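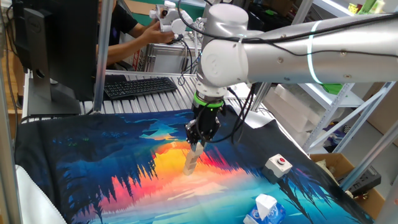
Can someone with no programming background teach a robot arm a new task?
At Starnport, that is how most tasks begin. A person works a handheld controller, the arm follows, and each try is recorded as a lesson.

Orthorpe, 30/06/2018 – Starnport is opening its hand-guided teaching program, Zurnar, to outside partners! Pešek, a maker of packing equipment, is the first to join. Over five weeks, seven of its line workers will teach an arm to pick up and place small blocks, then move on to the parts they handle every day.

"People already know how to do these jobs with their hands," said Yasir Mughal, who leads the program. "We love watching a new operator relax and start moving the arm as if it were their own." The Zurnar library now holds 1758 recorded tries, and the team hopes to share a first set in December.

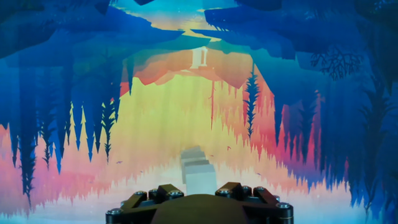
How to take part
Workshops and small manufacturers near Orthorpe can write to the Starnport program desk – a short note on the task is plenty.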